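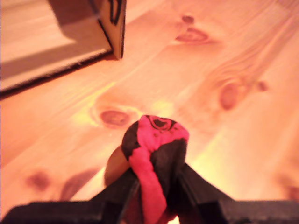
Getting a room ready for a video interview

Most first interviews are now done over video, and a lot of people take them at the kitchen table. An hour's work the evening before will sort out most of what goes wrong.

Pick the table first
Sit facing a window if you can. With the window behind you your face will be dark however good the laptop is. If the interview is after 4 in the afternoon in winter, put a lamp behind the screen and point it at the wall.

Check the table for wobble. A folded beer mat under the short leg is enough. If you type notes while you talk, put a tea towel under the keyboard to dull the noise.

Raise the laptop
The camera should be level with your eyes. Large cookbooks will do, or a sturdy box turned on its side. Press down on the stack before you trust it with a laptop.

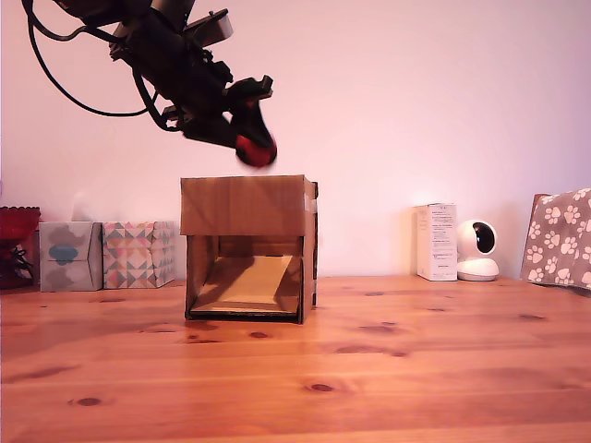 Cardboard box on a wooden tabletop, with a red ball held just above it.

Deal with the noise
Turn off the washing machine, the dishwasher and the extractor fan. Fridges are harder. If yours hums, move to another room and don't switch it off, as you will forget to turn it back on. Ximeng Deng wrote in to say she lost a whole freezer drawer that way before her interview at Bidine.

Hard floors make a room echo. Lay a rug or a spare duvet on the floor where the camera can't see it.

Shirts and jackets
Iron the collar and the top of the sleeves, then hang the shirt up overnight. Iron the rest as well if you may have to stand up. Lint comes off a dark jacket with parcel tape wrapped round your hand, sticky side out. A deodorant mark will usually rub off with a dry pair of tights.

Leave the shirt off until 21 minutes before the call. That gives you time to make tea without wearing it.

What to keep within reach
A glass of water, set well away from the keyboard
Your CV and the job advert, printed
Two pens
The charger, plugged in and switched on at the wall
Your phone, on silent, with the interviewer's number on the screen

Tape the CV to the wall beside the screen in large type. Xiaoyan Yan uses size 19 and says she can read it without moving her head.

Afterwards
Write down the questions you were asked while you still remember them. Keep the sheet with the advert in a folder. If you get a second interview you will want both.

Next month: removing ink from a shirt pocket.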